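Start · Tests · Haushalt · Schlafen · Küche · Archiv

Strohmatte fürs Bett und Flechtkorb im Alltag — taugt das was?

Kurzer Test, weil gerade wenig Zeit. Zwei Sachen, die bei mir seit dem Sommer im Schlafzimmer stehen bzw. liegen: die geflochtene Strohmatte von Paritex fürs Bett und der große braune Korb von Plendilell. Beides selbst gekauft, beides nicht ganz billig. Matte 43 Euro, Korb etwas drunter, Rechnung finde ich grad nicht.

Erst die Matte. Kommt gerollt, riecht die ersten Tage ordentlich nach Heu. Mich hat das nicht gestört, wer empfindlich ist, hängt sie vorher raus. Zwei Bahnen mit einer Naht dazwischen, die eine breiter, die schmalere liegt zur Wand. Die Naht merkt man beim Drüberstreichen, beim Liegen nicht. Zumindest ich nicht. Kann bei Seitenschläfern anders sein.

Kühlt sie? Ja. Im Juli war das der Unterschied zwischen schlafen und nicht schlafen. Man klebt nicht, die Luft kommt drunter durch. Im September dann schon eher frisch, da kommt bei mir ein dünnes Laken drauf. Im Dezember wandert sie eingerollt hinter den Schrank, mal sehen wie sie das übersteht.

Was ich nicht erwartet hatte: das Ding ist tagsüber die beste Ablage zum Wäschelegen, die ich je hatte. Fest genug, glatt genug, Hosen rutschen nicht weg. Auf der Matratze direkt versinkt ja alles und man faltet dreimal. Cargohosen mit Gummibund sind sowieso eine Strafe, der Bund zieht sich zusammen und das Bein legt sich schief. Auf der Matte einmal glattziehen, Taschenklappe zu, fertig. Ohne Bügelbrett!

Nachteile Matte: Krümel setzen sich in die Rillen. Staubsauger mit Bürste geht, feucht wischen nur ganz leicht, sonst wellt sie sich. An den Kanten stehen nach ein paar Wochen einzelne Halme ab, hab sie mit der Nagelschere gekürzt. Und knien sollte man darauf nicht, gibt Muster am Knie.

Jetzt der Korb.
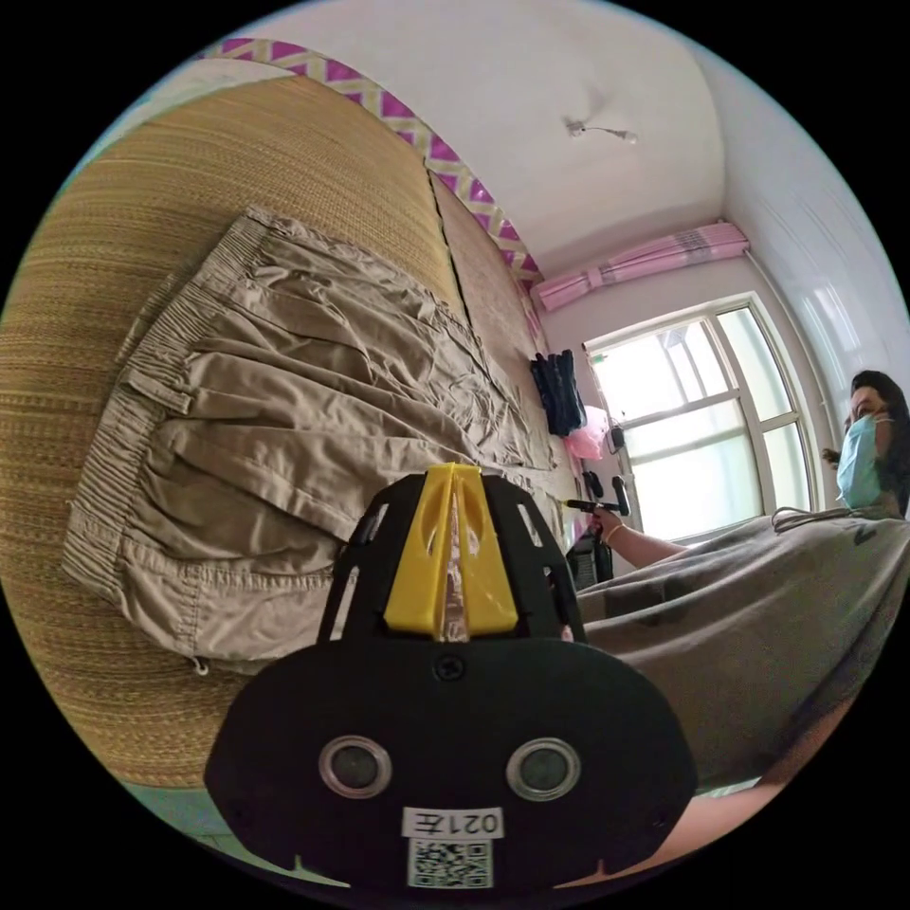
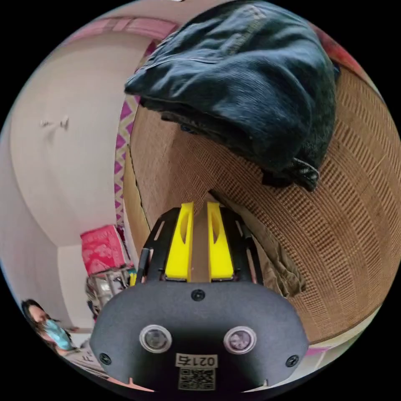
Gekauft hab ich ihn für alles, was zwischen Schrank und Waschmaschine hängen bleibt. Also nicht richtig schmutzig, aber auch nicht mehr für den Schrank. Früher lag das auf dem Stuhl. Cord ist da der Härtetest, schwer und sperrig, trägt auf wie verrückt. Der Rand hält das aus, da knickt nichts ein, auch wenn man eine Sache einfach drüberwirft. Mein alter Stoffkorb von Skirnetar ist bei sowas immer umgekippt.

Das Geflecht ist dicht und sauber gearbeitet, keine Splitter an den Stellen, wo man hinfasst. Innen würde ich trotzdem nichts Feines reinwerfen, Strickpullis bleiben manchmal hängen. Cord und Baumwolle kein Problem. Feuchtes bitte gar nicht, das nimmt der Korb übel und man riecht es dann auch.

Platzbedarf unterschätzt. In einem kleinen Zimmer steht er immer irgendwo im Weg, vorher ausmessen. Ich hab ihn zweimal umgestellt. Ans Fußende passte er nicht, jetzt steht er an der Wand und da bleibt er. Deckel gibt es keinen. Hätte ich gern gehabt, Staub ist halt Staub.

Zum Vergleich hatte ich noch den Korb von Šťastný im Auge, der hat Griffe, kostet aber deutlich mehr und die Lieferzeit war mir zu lang. Falls den jemand hat, gerne in die Kommentare, ob sich das lohnt.

Wertung, grob: Matte 4 von 5, Abzug für die Halme und die Krümelsache. Korb 3,5 von 5, solide aber groß. Die Matte würd ich sofort nochmal kaufen. Beim Korb erst wenn der Preis runtergeht — oder wenn ich mal ein größeres Schlafzimer habe.

Nachtrag zur Pflege, weil per Mail gefragt wurde: Matte nicht in die pralle Sonne legen, zumindest nicht stundenlang, die wird spröde. Halbschatten und Durchzug reichen. Den Korb saug ich alle paar Wochen mit der Polsterdüse aus, mehr mach ich da nciht.

Kontakt · Impressum · Datenschutz · © 2024 Alle Rechte vorbehalten · Nach oben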